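Grakville workshop notebook, sock project
15/02/2022

A good long afternoon with the student team, and I want to get it down before I forget the half of it. We're still on the August plan, where the two arms turn a sock right side out and lay it on the tray, and I do love how seriously everybody takes a sock! We used the yellow one most of the day, with the blue and the olive green next in line. The left gripper goes into the opening, the right one takes hold of the side, and then we all lean in and hold our breath.

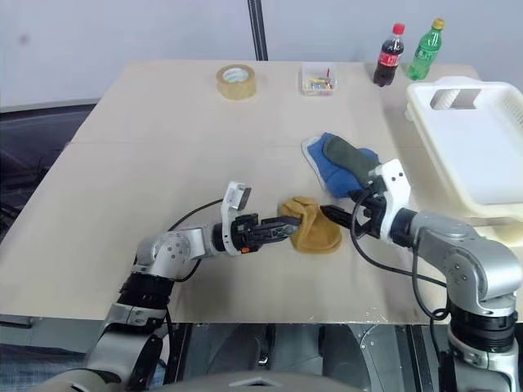

Settings and odds and ends

Closing speed on both sides is down to 31 in the Nistex panel (it was 200, which was far too eager for knitwear). Log file is 2976, saved in the Lyons folder with the others, so please don't go hunting for it in Allier like I did.

The wrist view is worth a patient look, all of you. With the yellow sock folded over on itself, one finger can be right up against the knit while the other still has bare table between it and the fabric, and from the head camera I'd never have guessed how wide that gap is. I'd like whoever does the labels next to mark each finger separately.

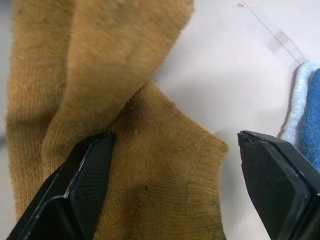
Do we have to use the same sock for every run at the competition?
Any sock from our own set is fine, as long as we write down which one before the arms start moving.

Next time: try the olive one first, and bring more pencils.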